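3.2 Bin geometry and block layouts

The material for the layout study was kept deliberately simple. We used elongated rectangular blocks in two colors, reddish-orange and dark green, all taken from one order placed with Promside in September. Blocks were put into a sheet-metal bin with four sloped walls and a flat floor. The bin was made for us by Gorkora and stood on a wooden tabletop throughout. The slope of the walls matters for what follows. A block that lands on a wall tends to slide down and come to rest on the floor, so few layouts contain a block leaning against the side.

Each layout was produced by tipping the blocks out of a tray held over the bin. Two people took turns with the tray, and neither was told which layouts would be used later. In total we recorded 480 layouts over 16 sessions. Layouts in which a block left the bin were thrown out and repeated. 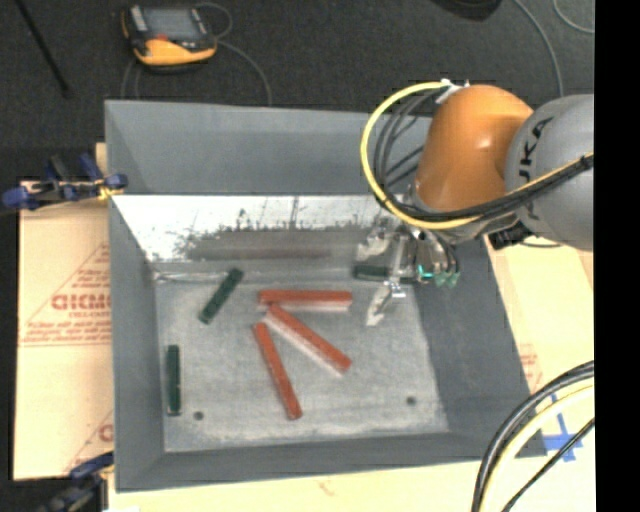 Figure 2. Six blocks in the bin, three of each color.

We describe a layout by its contacts and by the spread of its blocks. Two blocks are in contact if any part of one touches any part of the other, and a group of blocks joined by contacts is called a cluster. Spread is the area of the smallest convex outline that holds every block on the floor. The two measures often disagree. In Figure 2 the red blocks are gathered near the middle of the floor and fan out from the upper left, while one of the green blocks stands by itself along the left edge. A layout of this type scores high on spread even though half of its blocks lie close together. For this reason we report the measures separately and do not combine them into a single score.

Color was recorded for every block but plays no part in either measure. It was used only to check the hand labels. Yara Bitar and Tymofii Sirko labeled all layouts independently, and they differed on the number of contacts in 18 of them. Most of these cases involved blocks lying nearly parallel with a very narrow gap. Samer Sayegh settled them from the original pictures, using the rule that a gap has to be visible along the full length of the shorter side to count as no contact.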